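# Toy Cleaning and Reissue: Progress Report to August

Prepared for the Sidance small grants desk

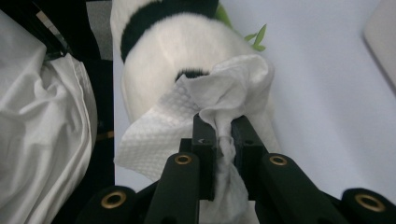 The grant was made on the understanding that donated soft toys could be cleaned to a standard good enough for reissue, at a cost lower than buying new. I was asked to say plainly whether that is happening. My answer at this point is that the first half looks achievable and the second half has not been shown.

## What was done in the period

The program received 311 toys through the Rostorero drop-off, most of them plush. They were sorted on arrival into three lots: surface clean only, full wash, and discard. Surface cleaning is done by hand with plain white tissue, either dry or dampened with the diluted soap we were already using before the grant. Full washing goes out to Cardoso, who collect every Wednesday.

I had doubts about tissue from the start and still have them. It is cheap and it goes in the bin after one toy, so dirt isn't carried from one to the next the way it is with a cloth. Against that, it sheds. On short pile you can pick the bits off in a few seconds. On long pile they work down into the fur and somebody has to go over the whole toy again with a lint roller, which was not in the budget.

Black and white toys are the worst of it. Pandas, penguins, the odd dairy cow. White lint shows on the black parts and any greyness shows on the white parts, so they fail inspection on one colour or the other. If we can get a panda through in one pass I will believe the method works for everything else. So far I would not promise that.

## Against the targets

| Item | Target | To date |
|---|---|---|
| Toys passed for reissue | 100 | 28 |
| Drop-off sites running | 9 | 1 |
| Written cleaning method | Final | Draft |

The application described nine drop-off sites. I said when it was drafted that this was optimistic, and one site has given us more toys than we can get through. Opening another eight would fill the storeroom and do nothing for the figure that matters. I would ask Sidance to let us drop that target instead of carrying it forward from report to report.

The 28 passed toys are properly finished: cleaned, seams checked, eyes and noses pulled on to see that they hold, bagged and labelled. The rest are at various stages, and I don't want to put a number on "nearly done". It was a favourite phrase in the last report and most of those toys are still on the shelf.

## The written method

The draft runs to two pages and is too long. The part people use is this:

- Work on a pale, wiped surface so loose dirt can be seen.
- Twist the tissue to a firm end for seams, ears and the edges of the eyes. Use it flat on the body.
- New tissue for every toy, sooner if it tears.
- Dab at stains. Rubbing mats the pile and spreads the mark.
- Roll for lint before the toy is bagged, with the dark patches last.

Embossed tissue was suggested as an improvement on smooth, on the grounds that the texture lifts more dirt. It may. No one has tested the two side by side, and until that is done I don't think we should pay extra for it. The comparison is simple enough to run on toys from the discard lot and I have put it down for next period.

The draft is also silent on how long to stay with one toy before giving up. People get fond of them -- I have done it myself -- and a single bear can eat most of an afternoon. A time limit belongs in the final version, even if it's unpopular.

## Costs

Tissue and soap are well under budget. Washing is over, and will stay over if the sorting continues as it is. Too many toys are being sent to Cardoso that only needed their faces wiped, and I suspect the full wash lot has become the place for anything the sorter couldn't decide on. Tightening this costs nothing and should have happened earlier.

Zultgate have offered a drying cabinet on trial. I'm wary. The trial is free but the power isn't, and drying has not been what holds us up. Inspection is. I would sooner see one more person on the inspection table for a morning a week.

## Risks

Reissued toys must be safe for small children, and our seam check relies on the judgement of whoever is doing it. Two people checked the same lot in the period and did not agree on all of it. Both were reasonable. We need a written pass mark before the volume goes up.

## Requested from Sidance

1. Agreement to remove the drop-off site target.
2. Permission to move the unspent tissue and soap money to lint rollers and inspection hours.
3. A decision on whether 100 passed toys is still the figure we're to be judged on. I think it can be reached, though not at the present rate.

The tissue comparison and the pass mark will be in the next report, whichever way they come out.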